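May, late, kettle on

Third week of the grippers on the keyring table and I still go home with my thumbs aching in a new place.

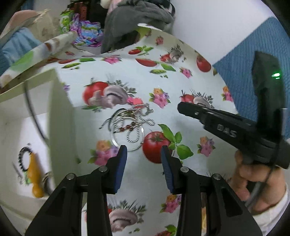 Sibusiso Joubert reckons we should stop calling it the robot job, as there's no robot in the building and may not be one before Christmas. Fair enough. What we have is a pair of hand-held jaws each and a tangle of chain, and whatever we do with them gets sent off to Gerkov so that a machine can be taught to do it later. He'd call it the practice job. I said practice for whom, and he went back to his tea.

I want to put down what the work is like now, while I still remember the old way. We used to pick the chains apart with our fingernails. You'd find the loose end, give the lot a little shake on the cloth and half of it would drop free. I could do it and talk about the footy. You can't shake anything with the grippers, or I can't. You come in with both pads, pinch, lift, lose it, come in again. Ball chain is bearable. The twisted rope stuff curls back on itself every time, and the cord is worse, because the pads slide along it and you think you've got hold when you haven't.

Today's target was 37 pieces sorted. By hand I'd have done that before smoko. I got there a bit after three, and that was with the last six being beads, which are the easy ones. Sung's people say the slow figures are expected and nobody will be marked down for them. I would like that in writing. I asked for it in writing at the start of the month and was told it was a good question.

The money side is that we get an extra 200 a fortnight while the trial runs. I took it, so I can't be too high and mighty. I also notice it stops when the trial stops, and that the sheet we signed goes on for a page and a half about who owns the recordings and has one line about what happens to the table afterwards. The line says roles will be "reviewed". Zestport had a review when the labelling machine went in. The two women who did labels are in dispatch now, on their feet all day, and one of them is 61 if she's a day. Nobody was sacked, they always say that bit very clearly.

I'll be fair. Untangling was never a job anyone dreamed of. My wrists are no better than my mother's were, and if a machine took the worst of the rope chain off me I'd wave it through the door. What bothers me is the way it's being talked about upstairs, as if the hard part is already finished and we're only tidying up. They should sit down with a split ring and a bit of black cord and have a go. The lad from Nando did try, I'll give him that. He lasted ten minutes, then said it was "quite a dexterous task" and wrote that down.

The other change is the quiet. You have to watch the tips of the pads the whole time, so you don't look up, and if you don't look up you don't talk. At the old table we knew whose kid had a cold and who was behind on the rego. Now I hear the fridge. I mentioned this at the catch-up and it went on the board under Comfort, next to a request for better chairs.

They're after 986 good recordings from our table before they move on to clasps. I asked what counts as good. Clean pick-up, clean put-down, no hands helping. So all the fumbling, which is most of my day, goes in the bin, and what the machine gets is the handful of times it went right. I don't know much about it, maybe that's how it has to be done. Seems to me the fumbling is where you learn what the chain is going to do – but I've only been at it nine years.

Must find the wrist cream. Ask Sibusiso about swapping to the early start, and chase that letter again.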